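공유 작업실 '민도모우', 큰 작업대 상판 새로 손질해 다시 개방

공유 작업실 민도모우(Mindomow)가 1층 공용실의 큰 작업대를 손질해 이달부터 다시 이용자에게 내놓았다. 작업대는 12월 초부터 12일 동안 사용이 중단됐으며, 그동안 이용자들은 2층의 접이식 탁자를 나눠 썼다.

이 작업대는 작업실이 문을 열 때 들여온 것으로, 재봉과 제본, 포장 작업에 두루 쓰여 왔다. 지난해 예약 장부에 적힌 공용실 이용은 2947건이다. 운영진은 가을부터 상판에 풀 자국과 칼자국이 늘었다는 의견이 이어져 교체와 재손질을 놓고 검토했다고 밝혔다.

교체 대신 손질을 택한 것은 비용 때문이다. 같은 크기의 상판을 새로 맞추면 제작에만 두 달이 걸린다는 답을 받았고, 운반비도 따로 들었다. 손질은 인근 목공소 브로넬(Bronell)이 맡았다.

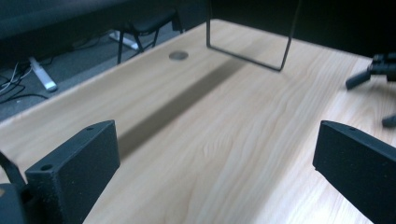 브로넬 측 설명에 따르면 작업은 묵은 마감을 걷어 내는 일부터 시작됐다. 사포는 거친 것에서 고운 것으로 네 차례 바꿨고, 마지막 연마는 나뭇결 방향으로만 했다. 마감재는 테스티코(Testico)의 무광 제품을 얇게 세 번 발랐다. 한 번 바를 때마다 하루를 말렸으며, 이 기간에는 공용실 난방을 평소보다 낮게 유지했다.

작업을 담당한 하인 타이(Hạnh Thái) 씨는 "결이 살아 있는 판이라 색을 넣지 않기로 했다"며 "색을 입히면 작은 흠은 가려지지만 나중에 일부만 다시 손보기가 어렵다"고 말했다. 그는 깊은 칼자국 몇 군데는 더 갈아 내면 판이 얇아질 수 있어 메움제로 처리했다고 덧붙였다.

상판의 무늬는 밝은 바탕에 연한 갈색 결이 길게 이어지고, 한쪽에서는 결이 겹겹의 아치 모양을 이룬다. 이용자들 사이에서는 예전부터 이 무늬를 기준으로 자리를 나누는 습관이 있었다. 제본 모임은 무늬가 있는 쪽을, 재봉 모임은 결이 곧은 쪽을 주로 써 왔다.

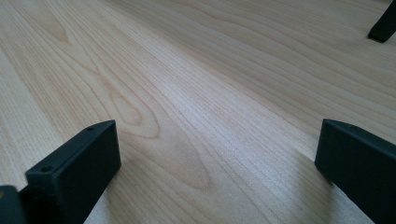
재개방에 맞춰 이용 수칙도 일부 바뀌었다. 칼을 쓰는 작업에는 반드시 재단용 깔판을 깔아야 한다. 깔판은 입구 선반에 크기별로 비치돼 있고 따로 대여료를 받지 않는다. 접착제와 물감을 쓸 때는 종이를 먼저 덮어야 하며, 다리미와 글루건은 받침 위에만 놓을 수 있다. 뜨거운 음료는 창가 쪽 탁자에서 마셔야 한다.

청소 방법도 달라졌다. 종전에는 분무식 세정제를 썼으나 앞으로는 물을 꼭 짠 천으로 결을 따라 닦고 마른 천으로 한 번 더 닦는다. 알코올이 든 물티슈는 마감을 상하게 할 수 있어 사용이 금지된다. 마감이 완전히 굳기까지 시일이 더 필요해 첫 몇 주 동안은 무거운 공구함을 상판에 올려 두지 말아 달라고 운영진은 당부했다.

이용료는 시간당 4000원으로 종전과 같다. 정기 회원은 예약만 하면 추가 요금 없이 쓸 수 있다. 현재 정기 회원은 200명이 넘으며, 저녁 7시 이후 시간대는 예약이 빨리 차는 편이다. 예약은 현장 장부와 전화로 받고, 당일 취소는 시작 두 시간 전까지 가능하다. 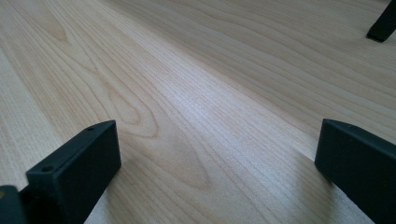

손질을 마친 민도모우 공용실 작업대 상판. 나뭇결 위로 빛이 비치고 있다.

재개방 후 첫 단체 예약은 포장 공방 임얌(Yimyam)이 잡았다. 임얌은 연말 선물 상자를 접고 리본을 묶는 수업을 오후 2시부터 열 예정이며, 재료는 공방이 준비하고 가위는 각자 가져와야 한다. 수업 신청은 공방에서 직접 받는다.

민도모우는 2층 접이식 탁자도 당분간 그대로 두기로 했다. 공용실 예약이 찬 시간에는 정기 회원이 아니어도 이 탁자를 이용할 수 있다. 의자 다리 덮개 교체와 벽면 선반 보수는 봄에 따로 진행하며, 이때는 작업실 문을 닫지 않고 구역을 나눠 작업한다.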